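Linen and Bedding Reuse: progress report to the Trustdale fund

Period covered: September to December

Work in this period went mainly on sorting the bedding that came to us when the Sellelitz guest house closed. We took in 84 boxes. At the end of December, 37 had been opened, sorted and listed, and the rest are waiting their turn.

Sheets and duvets in good condition are folded by size and put back into clean boxes with a new label. Towels are handled separately. Anything torn or badly stained goes to Romemix for rag, and they have made 4 collections so far. The first 13 households on the Wiegand estate list have received a full set each, made up of a duvet, two sheets, pillowcases and towels.

Progress is slower than we planned. The original timetable allowed one morning a week for sorting and we now use two. Single duvets are plentiful but double ones are short, and we have had to hold back some requests until more turn up. We have also spent more on labels and tape than the budget line allowed, and have moved a small sum across from transport to cover it.

Storage remains the main difficulty. Boxes come in all sizes and do not stack well, and large items take up most of the working space once they are unfolded.

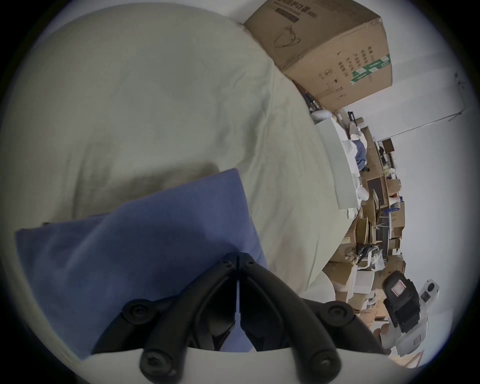
Bedding during sorting, with boxes stacked along the wall side.

For the next quarter we ask to carry the unspent transport money forward and to use part of it for shelving. A revised budget is attached. We expect to finish opening the remaining boxes by the end of March.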